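Sorting: Putting Like With Like

Sorting means putting things into groups. The things in a group have something in common, such as their color, their shape, or what they are made of. You sort when you put socks in one drawer and shirts in another.

Before you start, choose a rule. "Black things go together" is a rule. So is "round things go together." A button can follow both rules, so you have to decide which one you are using.

Bins are handy for sorting, and it helps if they are different colors. 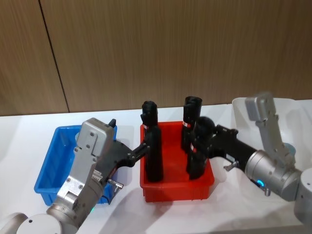
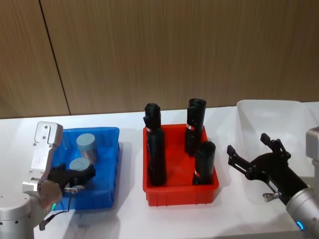
A bin keeps a group in one place and stops it from mixing with the next group. The color of the bin does not have to match what goes inside. It only helps you remember. The red bin on the white table holds three tall black things, and red works fine for them. What matters is that you use the same bin for the same group every time.

Big places sort too. At the Hurivska recycling center, Larasati Krishnan checks more than 80 bottles before lunch. Glass goes one way and plastic goes another. Caps have their own tub.

Try It

Find 6 small things at home and two boxes. Pick a rule and sort them. Then tip them out, mix them up, and sort them again with a new rule. Did anything change boxes?

Word to Know

Category: a group of things that are alike in some way.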